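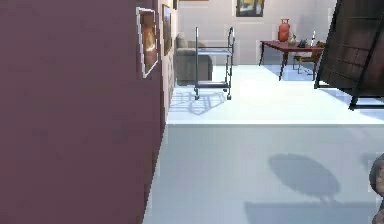 **Pálfi Street Renters' Club: Help Board**

**Picture hung, picture fell, repeat**

My hallway wall is old plaster and it spits out nails. I've put up the same framed print 4 times since July. The adhesive strips lasted one night. Deposit is at stake, so no crater-sized anchors please.

*posted by rudico_b*

**Erzsébet Juhász**
Stop hammering. Drill a small pilot hole, put masking tape over the spot first, and use a thin screw angled slightly down into the wall. For anything wide, use two screws and a level. Fill the holes with spackle when you move out and sand them once they dry. My last landlord inspected with a flashlight and found only my dead basil.

**metinov**
lean it on the floor, tell people it's a look

**Pronard_4000**
Strips hate dusty paint. Wipe with rubbing alcohol, wait an hour, then stick. Still wouldn't trust them with glass.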